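Thread on elastic in waistbands, and why pull-on jeans fail at the waist long before the denim does. Mostly notes from alterations work, plus some bench measurements.

Thu 12 July

1/ The elastic in a typical pull-on waistband is a knitted or braided tape, polyester around a rubber or spandex core. The core does the work. The polyester limits how far the tape can stretch and takes the abrasion.

2/ Rubber core tape loses tension through oxidation. Heat speeds this up a lot. Spandex holds up better against air and body oils but dislikes chlorine bleach. If a waistband has gone crunchy when you squeeze it, the core is rubber and it has broken up inside the cover.

3/ Braided tape narrows as it stretches. Knitted tape narrows far less, and woven tape hardly at all. For a casing you can use any of the three. If you plan to stitch through the elastic, do not use braided. Needle holes cut the core strands and the tape grows.

4/ Width matters more than people expect. A 12 mm tape in a 40 mm casing will roll within a week of wear. The casing should be the tape width plus a few millimeters. More than that and the tape has room to flip.

5/ My test is simple. Clamp one end, mark a length on the relaxed tape, hang a fixed weight, read the stretched length, take the weight off, wait an hour, read again. The second relaxed reading is the one I care about. Permanent growth is what makes pants slide down.

6/ I ran it on offcuts from three suppliers: Romer, Hamel and Gindis. Same nominal width, all knitted. After 50 cycles of loading by hand, Hamel had grown the least. Romer was close behind. The Gindis piece had grown enough that I would only use it for pillow covers.

7/ One roll each, so treat it as a note on those rolls. Tape varies by batch. Noémie Marty ran the same test on a Hamel roll bought in May and got more growth than I did. Her room is warmer and her weight is a bit heavier, so the two sets don't line up exactly.

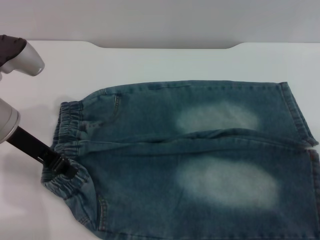 Elastic-waist denim, faded on both legs.

8/ Denim makes all this harder. A pull-on jean has to open wide enough to pass the hips, so the waist is cut large and gathered down. Heavy cloth resists gathering. The tape has to hold the body and also hold the cloth in its folds, and the second job never stops, even in the drawer.

9/ For that reason I go up one width on denim compared with jersey. Same cut length, wider tape. Shortening a narrow tape to get the same grip just puts a higher load on each strand and leaves a mark on the wearer.

10/ Cut length. The usual advice is waist minus a couple of inches. I prefer to pin the tape on the person and mark it. If you can't, around 80 percent of the waist measurement is a fair start for firm knitted tape. Soft tape needs to be shorter.

11/ Join the ends flat. Butt them over a scrap of cotton and zigzag both sides. An overlapped join is stronger on paper but makes a lump, and in denim the lump wears through the casing from the inside.

12/ Replacing elastic that was stitched down at the factory — four rows of chain stitch, usually. Find the end of each row and pull from the correct side, and it runs out in one go. Pull from the wrong side and you will be there all evening with a seam ripper.

13/ Once it's out, press the band flat with steam before fitting the new tape. The old folds are set in and will fight you.

14/ Laundry. Tumble drying on high does more damage than wear does. Low heat or a line. Don't iron over the band once the new tape is in.

15/ Pullia makes a woven tape with a drawcord through the middle that I haven't tested yet. A sample is on order. Numbers go in a separate thread once I've done the cycles.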